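睡眠应用的第二春:从“给你打分”到“陪你躺下”

手机应用这一行里,睡眠类一直有点像班里那个安静的同学。大家都知道它在,下载量也不难看,可是聊起收入、聊起增长,话题总是很快滑到游戏、短剧和修图上去。我自己做应用行业的报道有些年头,睡眠应用写过两次,两次都被编辑排在了最后几页。

所以当我在今年二月开始重新翻看这个类别的时候,心里并没有太高的期待。结果我一头扎进去就出不来了!两个月里我装了一堆应用,手腕上戴过两只手环,枕头底下塞过一块薄薄的感应垫,跟开发者、设计师、做内购分析的人聊到深夜(谈睡眠谈到半夜两点,这事本身就够好笑的)。我想把这段时间看到的东西写下来,因为这个类别正在发生的变化,比我预想的有意思得多。

先说说从前

早一批睡眠应用的逻辑非常简单:你睡觉,它记录,早上给你一个分数。七十八分,八十三分,偶尔来个九十。曲线图是深蓝色的,深睡眠是更深的蓝,醒着的部分用橙色标出来,像是在责怪你。

分数这个东西刚开始特别吸引人。我认识的好几个人都有过那么一段时间,每天睁眼第一件事是去看昨晚考了多少分。可是新鲜劲过去以后,问题就来了。分数低的时候,应用并不能告诉你该怎么办,或者说它告诉你的都是你早就知道的:少喝咖啡,早点上床,睡前别看手机。而你看到这条建议的时候,正拿着手机。

分析公司 Nigam 做了一份睡眠类应用的跟踪报告,里面一共收录了2,743款应用,覆盖记录、冥想、白噪音、闹钟和呼吸训练几个方向。报告里有一张留存曲线图我看了很久。以打分为核心功能的那一组,前两周的曲线漂亮极了,几乎天天有人打开,然后就像走到了楼梯口一样往下掉。卸载前最后一次打开的时间,很多集中在早晨。也就是说,人们看完一个不怎么样的分数,叹口气,然后把它删了。

报告的主笔跟我通电话时讲得很直接:“用户为分数来,也因为分数走。你很难向一个刚刚被你判了不及格的人收年费。”

这句话我记在本子上,后面画了三道线。

一个没有分数的早晨

真正让我对这个类别重新提起兴趣的,是一款叫 Bastoveo 的应用。

打开 Bastoveo 的第一个晚上,我找了很久它的报告页,没找到。第二天早上也没有推送,没有曲线,只在锁屏上留了一行字:“早上好,昨晚你十一点四十放下了手机。”就这么一句。没有夸我,也没有批评我。我愣了一下,然后居然有点高兴。十一点四十!对我来说这已经很好了。

这款应用的产品负责人叫 Hafþór Snorradóttir。我们的第一次视频通话约在她那边的傍晚,她一边说话一边拿着马克杯在屋里走来走去,镜头跟着晃。她说话很快,讲到兴奋的地方会突然停下来找词。

“我们最早的版本也有分数,”她说,“做得还挺漂亮的,圆环,动画,该有的都有。后来有一位用户给我们写信,说她每天早上打开应用之前会紧张,手心出汗。一个帮人睡觉的东西,让人早上手心出汗。我把那封信打印出来,贴在会议室门上,贴了一个多月。”

去掉分数的决定在团队内部争论了很久。做增长的同事担心用户没有理由每天回来,设计师舍不得那个圆环(据说他画了十几稿)。最后他们选了个折中的办法:先拿309名老用户做测试,愿意参加的人会收到一个没有分数的版本,时间是整个冬天。

测试期间,团队没有急着看打开次数,先看的是人们写来的东西。应用里有一个很小的留言框,原本是用来报错的,结果那段时间里收到的几乎都是闲话。有人说昨晚下雨了,有人说猫压在腿上不敢动,还有人每隔几天就写一句“还行”。Hafþór 说她最喜欢那个写“还行”的人。

“你想想看,以前这个人可能看到的是七十一分。现在他自己告诉你,还行。”

冬天结束时,有62人主动写信问能不能一直留在这个版本里,有几位还说愿意为此付费。对一个小团队来说,这几十封信的分量比任何图表都重。正式版上线时,分数彻底消失了,想看原始数据的人可以在设置里导出表格,自己慢慢研究。

收入从哪里来

好,去掉了最显眼的功能,钱从哪里来?这是我最想弄明白的地方,也是这个行业里最多人好奇的地方。

过去睡眠应用收费的套路大家都熟:免费看总分,付费看细节。你想知道深睡眠有多久?订阅。你想看一个月的趋势?订阅。这套办法在刚下载的那几天很管用,人在好奇的时候最愿意掏钱。可是续费就难了,到了第二年,多数人已经想不起自己当初为什么要看趋势。

新一批应用把付费点从早上挪到了晚上。这个变化听上去很小,带来的差别可大了。早上卖的是信息,晚上卖的是陪伴:一段声音,一个故事,一套十来分钟的放松流程,或者只是一个慢慢变暗的屏幕。用户付钱的时候正躺在床上,已经关了灯,想要的东西非常具体,就是接下来这半个小时过得舒服一点。

Bastoveo 的做法是按“季”卖声音包。每一季有一个主题,冬天是壁炉和远处的铲雪声,春天是屋檐滴水。买下来就是你的,不订阅也能一直听。我问 Hafþór 为什么不全部做成订阅,她说她自己特别讨厌半夜发现订阅到期,正要睡着,弹出来一个付款页面。“那简直是犯罪,”她说,然后自己笑了起来。

我个人最喜欢的是铲雪声。很奇怪吧?我是南方人,小时候一年见不到一次雪,可是那个声音一响,铁锹刮过地面,停一停,再刮一下,我就觉得外面的事有人在管,我可以睡了。

声音是怎么做出来的

讲到声音,就得讲讲 Roltard,一间专门给睡眠应用做音频的工作室。他们的名字很少出现在应用介绍里,但圈子里的人几乎都听过他们的东西。

我去拜访的那天,录音师正在录一条毛毯。对,一条毛毯!他把毯子抖开,铺下去,拉平,再抖开,一遍又一遍,光是这个动作就录了一个上午。我戴着耳机坐在旁边,开始还觉得好玩,后来真的打起了哈欠,眼泪都出来了。他看见了,特别得意。

他告诉我,做睡眠音频最难的是“不好听”。太好听的声音会让人想去听它,旋律一漂亮,耳朵就跟过去了,人就醒了。所以他们会故意把一段雨声做得平一些,把最清脆的那几滴拿掉,把循环的接缝藏在一阵风里。循环的长度也有讲究,太短了,耳朵会在半梦半醒里认出重复的地方,开始等它,一等就睡不着。

故事类的内容更麻烦。讲故事的人要有一种“好像快讲完了”的语气,但又一直不讲完。情节得有,可是不能有悬念。Roltard 的一位编剧给我看了她的稿子,讲的是一个人坐慢车去邻镇取一把修好的椅子。整整四十分钟,椅子还没取到,因为中途他下车喝了碗汤。我读得津津有味,她却皱起眉头:“你觉得有意思?那我得再改改。”

这份工作的荒诞和认真混在一起,让我非常着迷。写稿的人盼着没有人听到结尾。她说自己写过的结尾里,有几个她很满意,可能这辈子也不会有谁跟她讨论。

硬件那一头

当然,也有人走另外一条路。Endeck 做的是床垫下面的感应垫和配套应用,他们对数据的热情一点没减。

我原本以为自己会更偏爱不打分的那一派,跟 Endeck 的工程师聊完以后,想法松动了不少。他们的用户里有很大一部分是上夜班的人:护士,司机,机房值班的。对这些人来说,“早睡早起”四个字毫无意义,他们需要知道的是,在白天那几个小时里,到底哪一段睡得进去,窗帘要拉到什么程度,午后那一觉该定多长。

Endeck 的应用因此做了一件看起来很不起眼的事:它不再以“一天”为单位。打开首页,没有日期格子,只有一条连续的时间带,睡眠是上面深浅不一的段落。轮班的人可以把自己的班表叠上去,一眼看到哪种排班之后恢复得慢。工程师给我演示的时候,用的是自己的记录,他家里有个刚出生的孩子,那条时间带碎得像被撕过的纸。“我妻子看了以后说,这是她见过的最诚实的东西,”他说。

他们的收费方式也跟着变了。感应垫是一次性买的,应用的基础功能全部免费,付费的部分是给轮班者的排班建议,可以按月开,也可以只在换班的那个月开。我觉得这个思路特别聪明:用户不需要你的时候,就别收他的钱,等他再需要的时候,他会想起你。

把两家放在一起看,路子差得很远,出发点却有相通的地方。它们都在问同一个问题:这个人现在到底需要什么?分数只是当年最容易做出来的一个回答。

我自己的实验

写到这里,不交代一下自己用得怎么样好像说不过去。

我的睡眠谈不上失眠,就是乱。截稿前熬夜,交稿后补觉,周而复始。装上这些应用之后的前几天,我非常认真,把卧室整理了一遍,换了灯泡,晚上十点开始放铲雪声。第四天就原形毕露,抱着电脑改稿改到凌晨。

比较有用的反而是一个很小的功能。Bastoveo 有个叫“收尾”的流程,到了你设定的时间,屏幕上会出现一句提问:“今天还有什么事挂着?”你可以打字,也可以说话,它收下来,第二天早上再还给你。我一开始觉得这不就是备忘录吗,有什么稀奇。用了一周之后发现,差别在于它会等你说完。你停下来,它也不催,过一会儿轻轻问一句“还有吗”。说到第三件、第四件的时候,那些事情就明显变小了。

我在里面说过的东西五花八门:稿子第三段太长,给妈妈回电话,水电费,楼下快递,想起来初中同学借走的一本书。
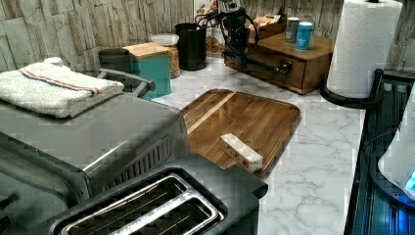

早上把这些还给我的时候,应用会问哪几件现在还重要。多半只剩下一两件。那本书我倒是留着,到现在也没划掉,每天早上看见它,觉得挺亲切。

也有不灵的时候。有一晚我情绪很差,对着它说了很久,越说越清醒,最后爬起来坐到窗边去了。我把这件事告诉了 Hafþór,她没有辩解,马上问我说了多长时间。后来她告诉我,团队正在考虑给这个流程加一个温和的收口,说得太久时,会建议你换成写字,或者干脆起来走一走。她还补了一句,如果一个人连续很多天都睡不好,应用应该把他送到医生那里去,这件事她不想含糊。

这一点我很认同。跟我聊过的几位开发者里,凡是做得让我佩服的,都很清楚自己的边界在哪儿。他们做的是让夜晚好过一点的东西,诊断和治疗是另外一回事。应用商店里仍然有不少产品喜欢用吓人的词,什么“你的大脑正在受损”,配一个红色的感叹号,下面就是付款按钮。看到这种页面我都会直接关掉,也希望你关掉。

隐私,绕不开的话题

睡眠数据有多私密,稍微想一下就明白。它知道你几点上床,几点起来,半夜醒了几次,床上是不是还有别人。录音类的应用还可能收进梦话、争吵和隔壁的电视声。

我在挑选应用的过程中养成了一个习惯,下载之前先去读它的隐私说明,特别是关于声音的那一段。写得好的说明,读起来像一个人在跟你讲话:声音在手机上处理,处理完就删,我们收到的只有时间和长度。写得差的,读完三屏你还不知道录音去了哪里。

Bastoveo 的“收尾”内容默认只存在手机里,换手机时需要自己手动搬过去。有用户抱怨麻烦,团队也承认麻烦,但没有改。Endeck 因为有硬件,数据要经过服务器,他们的办法是让用户自己选保存多久,最短的一档是到你醒来为止。我问那位工程师有多少人选最短的一档,他说没统计过,也不打算统计。我挺喜欢这个回答。

接下来会怎样

Nigam 的主笔在电话里跟我讲了她最近在留意的几个苗头。一个是双人模式,两个作息不同的人共用一张床,应用怎么同时照顾到两边,比如一个人的闹钟只在他自己的手环上震。另一个是给老人用的版本,字要大,步骤要少,声音里最好有方言。她提到有团队在录各地的夜间广播腔,我一听就坐直了,我外公以前就是听着广播睡着的,收音机放在枕边,一整夜沙沙地响,谁去关他就醒。

还有一个方向我特别盼着能做成:午睡。目前绝大多数应用都把午睡当成夜间睡眠的缩小版,同样的流程,短一点而已。可是睡过午觉的人都知道那完全是另一种东西!趴在办公桌上的二十分钟,周末沙发上意外睡过去的一个下午,醒来天色不对,嘴里发苦,不知道今天是哪天。这里面的体验有太多可以细细打磨的地方了,怎么叫醒一个午睡的人,就够写一整篇。

Hafþór 听我讲完午睡的事,沉默了几秒,然后说她从来不午睡,她们那边的人冬天白天太短,舍不得。我们就这么聊开了,聊到她小时候夏天夜里天不黑,大人用厚毯子挡窗户,孩子们趴在床上从缝里看外面。她说 Bastoveo 下一季声音包里会有那种夏夜,鸟叫得很晚,远处有人在修栅栏,偶尔敲一下。

我问能不能先给我听听。她发来一段小样,十八分钟。我戴上耳机,听到有人敲了第一下,又敲了第二下,后面是什么,我到现在也不知道。

本文发表于23/04/2026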